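5.3 Running a Doorway Episode in Simulation

This section covers a single navigation-and-reach episode through an interior doorway with the Clarent planner. Complete the scene import in 5.1 and the joint limit check in 5.2 first. The planner will start without them, but collision distances will be wrong.

Before you start

The Bandemlow scene server must be running on the same machine or on a wired connection. Wireless links drop state messages under load. The default port is 916. If you changed it during installation, use the same value in the planner profile.

1. Open the planner console and load the profile named hallway_base.

2. Set the physics rate to 1,000 steps per second. Lower rates let thin geometry, such as door edges, pass through the gripper links.

3. Set the episode limit to 800 control ticks.

4. Under Perception, select Head View and turn on Depth Fill. Leave Color Jitter off until the episode runs clean.

5. Under Collision, set the arm padding to 3 cm. Apply the same padding to both arms.

6. Press Reset Scene and wait for the status line to read READY.

CAUTION: Do not press Reset Scene while a trajectory is queued. The queue is not cleared, and the first motion after the reset will start from the old joint state.

Check the head view before you release the base. A door leaf at close range can fill much of one side of the view, and a large obstacle on the other side leaves only a narrow gap for the planner to search. Both arms should be in view, with each gripper where the joint readout puts it.

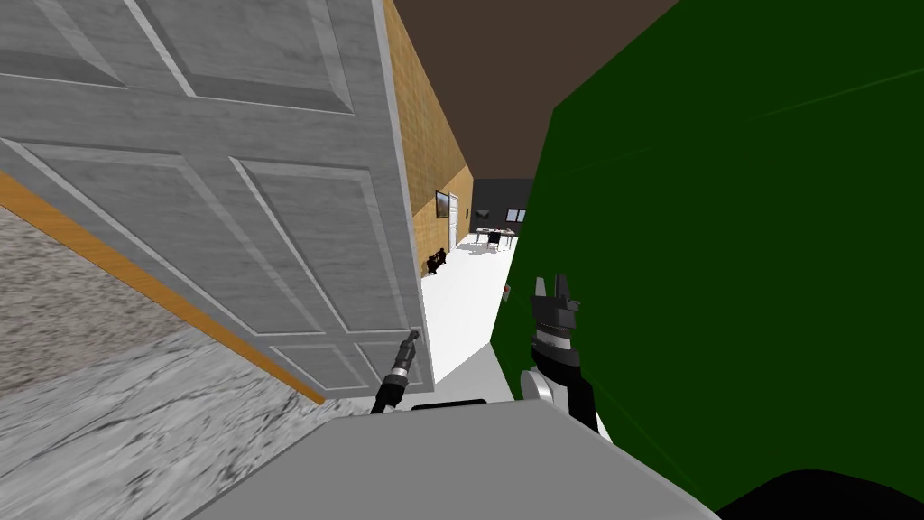

Can the base and the arms be planned together in one query?

Set Query Mode to Joint in the profile. Planning takes longer in this mode, and the base speed cap is ignored in favor of the arm limits. For most doorway work, Staged mode is easier to debug: the arms tuck, the base moves, and the arms extend again.

7. Press Plan. The console lists the candidate paths in order of clearance, widest first.

8. Select a path and press Preview. Watch the clearance trace for the full length of the path. A trace that touches zero means contact with the padded model — the bare links may still be clear.

9. If the preview is acceptable, press Execute.

10. When the episode ends, save the log with the Ilness format selected. Older Mkhize logs can be opened for replay but cannot be written.

NOTE: Door hinges are imported as free joints. To hold a door at a fixed angle, set Hinge Lock in the scene file and reload. Changing the value in the console affects the display only.

If planning fails

Start state in collision: Move the gripper away from the nearest surface with the jog controls, then plan again. Reducing the padding will also clear the message but is not recommended near doors.

No path found: Confirm that the goal lies on mapped floor. If it does, switch to Staged mode and raise the sample count.

Depth timeout: Restart the scene server. The planner reconnects without a restart.

Report repeat failures to Balakrishnan Ramasamy with the log and the profile attached.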